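The small desk comes back

When Tiziana Morelli moved her bookkeeping business into the old Vondgate building in February, she had room for one desk and not much else. Her spot is on the upper level, and the first thing she did was get rid of the big corner unit left by the last tenant.

"It took everything I put on it," she says. "Post, mugs, coats. I lost a cheque book on it for a month."

She is one of a growing number of people at Irkside who have gone back to a narrow desk. The firm rents out work space on three sites, and its manager, Radek Havlíček, says the large desks are now the hardest to let. He sold a batch of them last year and bought plain, slim ones with the money.

A narrow desk does ask for some discipline. Vilém Dvořáček, who fits out offices for a living, starts with the keyboard. It should lie square to the front edge, close enough that the elbows stay near the body. The mouse goes beside it at the same height. If the mouse ends up right at the side of the desk, he suggests a shorter keyboard without the number pad.

The computer itself can go on the floor. Dvořáček leaves a hand's width between the case and the desk leg, and keeps the vents clear of walls and curtains.

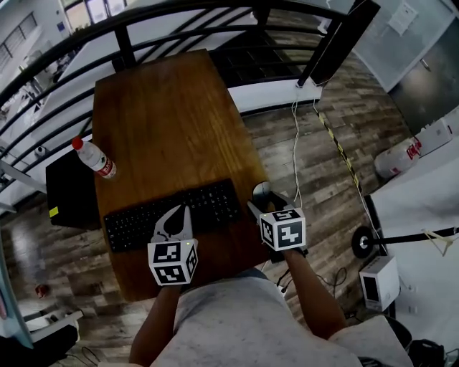 Drinks are where most people come unstuck. A bottle with a screw cap is safer than a cup, and it belongs at the back, in a far corner, well away from the keys. Bottles fall over - on a small top they fall over often - so the cap should go back on after every drink.

Cables are worth an hour of anyone's time. Dvořáček ties them along the underside and brings them down one leg. Where the floor is wood plank he uses fabric ties and no tape, which can lift the finish.

Morelli has had her desk for five months now. She wipes it down each evening and takes home anything made of paper. The corner unit went to a school in Rotow, where it holds the lost property.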